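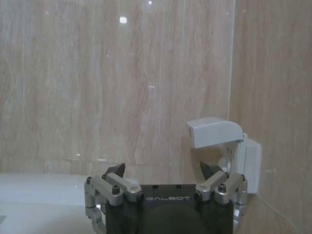 Progress Report to the Heffernan Fund
Safe practice rules for gripper arms in homes and small kitchens
9 June 2020

Where we are

We are more than halfway through the grant and this has been a really good stretch for the Skarnura team. When we last wrote, the rule book was a loose outline and a pile of notes. Now we have a full working draft, a test routine that two sites can run the same way, and our first set of changes that came straight from people using the rules at the counter (our favorite kind of change!).

The draft has 7 sections. Five are ready for outside readers. The other two, on shared rooms and on record keeping, still need work, and we say more about them further down.

Working near outlets and fixtures

Most of our time went into this section. Rooms where people cook and wash are full of things fixed to the wall, and the older guidance we started from was written for factory cells with a fence around them. An outlet with a hinged flip cover is a good case. With the cover raised, it projects from the wall and takes up space that a room map made with the cover down would miss. Our draft now says:

Check the position of every hinged cover before the arm is enabled, and write it on the start sheet.

Treat a raised cover as a fixed obstacle for the whole run. If someone moves it, stop and check the room again.

No metal part of the gripper goes into a socket opening, whether the circuit is live or off.

Approach a wall fixture at the slow speed setting. The person at the stop button must have a clear view of both fingertips.

In an inside corner, check clearance on both walls and look at the linkages as well as the tips. When the fingers are open, the outer joints can be the widest part of the hand.

That last rule is new and we are very happy with it. Our early checklist asked only about the fingertips, and operators at Narnance pointed out that they were watching the wrong part of the hand in tight corners. We rewrote the item the same week and both sites have used the new wording ever since.

Trial runs

We planned 100 supervised runs for this period and finished all of them, split between Narnance and the Stevum test kitchen. In 6 runs the operator pressed stop early. Each of those has a written note, and none involved an injury or damage to the room. We count an early stop as the rules doing their job, so the training sheet now says plainly that no operator has to defend one.

The start sheet was too long at first. We cut it to a single page and moved the fastener and pivot checks to the weekly list, except after any bump, when they have to be done again before the next run. Operators like the shorter sheet a lot, and the handwriting has improved too.

What still needs work

Shared rooms are hard. Our draft asks for a marked floor line, but at Stevum the line runs through the only path to the sink, so we are trying a movable barrier instead. Record keeping is mostly a matter of choosing how long to hold camera files. We have set 30 days for now and would welcome your view.

Next steps

Outside readers get the five finished sections next. The full rule book is due to you in November and we are on track. Spending is within plan, and we are not asking for any change to the budget.

Skarnura project team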